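Sastden AirWatch receiver, second version

The Sastden is a small box that picks up the position signals sent out by aircraft and shows them on a map in a web browser. I live under the approach to Drundden and wanted to know what was making the noise overhead without relying on somebody else's tracking site. It has run day and night since February.

Setup takes one cable for power and one for the network. The unit has no wireless option. The aerial is a plain whip on a magnetic foot, and the lead is two metres long, too short to reach a loft from most rooms. I bought an extension from Brokport and lost a little range through it. The manual covers the aerial in a single paragraph and gives no advice on height, although height matters more than any setting in the menus. 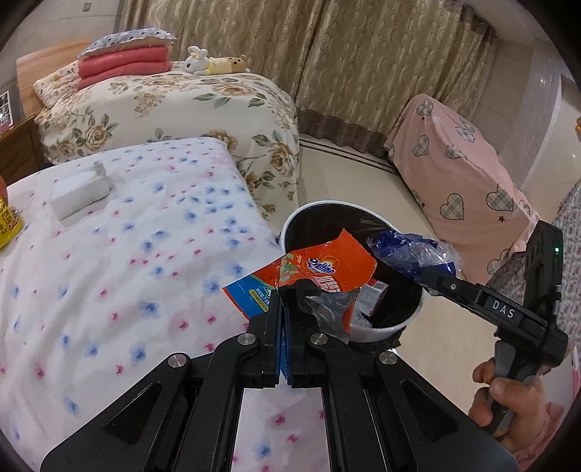

With the aerial on an upstairs window sill, range was 52 nautical miles to the west and much less to the east, where a hill gets in the way. Moving it to the loft improved the eastern side. Aircraft at cruising height appear early and stay on the map. Light aircraft below the ridge come and go, as they would with any receiver in this position.

The busiest full day in the log shows 1,421 separate aircraft. The box kept up, and the map stayed smooth on an old laptop. The log can be saved as a plain table, with time, height, speed and call sign in separate columns. Times are in UTC only, so summer entries need an hour added by hand.

Military traffic is patchy. Many jets send no position at all, and the Sastden lists these by code and height without placing them on the map. The seller's page is vague on this point. Anyone hoping to trace a loud bang to a particular fighter will often be left with a height reading and a time. 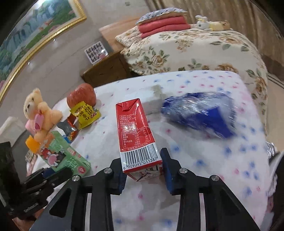
Alerts are the weak part. A rule can be set for emergency codes, for low flight or for a chosen call sign, but the low flight rule uses height above sea level and takes no account of the ground. At my address it went off for routine arrivals until I raised the limit. The Nicholas receiver, which costs more, lets the user enter ground height. Its map is slower and its log harder to save.

The case gets warm, and there is no fan. It has restarted by itself twice, both times in the early afternoon, and the log resumed within a minute.

Good: range, clear map, usable log.
Bad: short lead, crude alerts, thin manual.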